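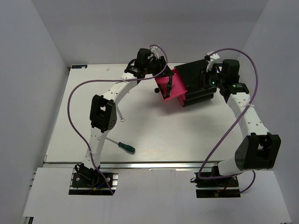 19 Aug 2023

The desk drawers had stopped closing again, so I spent part of the morning on small storage. Notes follow, mostly for my own reference.

The unit I keep coming back to is the small stacked cabinet: black body, flat top, pink-red trays. The color split is useful. Dark pens show up well against a pink-red floor, and I no longer leave a tray open to remind myself what is in it.

Sorting rules, revised:

- Top tray: things used daily. Pens, one marker, the thin stylus.
- Lower tray: refills, clips, spare caps.
- Anything longer than the tray goes in the mug. No diagonal storage with the tray closed.

The third rule comes from a jam in December. A ruler had wedged itself across the corners and I had to take the back off to free it. Frida Bergmann suggested a strip of felt along the tray floor to stop long items from sliding. I tried it with an offcut from Ollholm. It works, but it collects graphite and has to be replaced every few months, so I have gone back to a bare floor.

Capacity: I put 37 pens through the house this year according to the Dresano order, and perhaps a third of them still write. The dead ones take up the same space as the live ones. I now test each pen on scrap paper before it goes back in — two strokes, then keep or discard.

Paper clips are still unsolved. A box of 200 is too tall for the lower tray, and poured in without the box they migrate to the back and get under the runner. Apostolos Gkikas uses a flat tin with a magnet glued inside the lid. I have the tin. I do not have the magnet.

One note on placement. The cabinet sits better at a slight angle than square to the edge of the desk, as the tray then opens toward my left hand and clears the keyboard. I rub candle wax on the runners when they start to drag. The last application was in spring and the top one is due again.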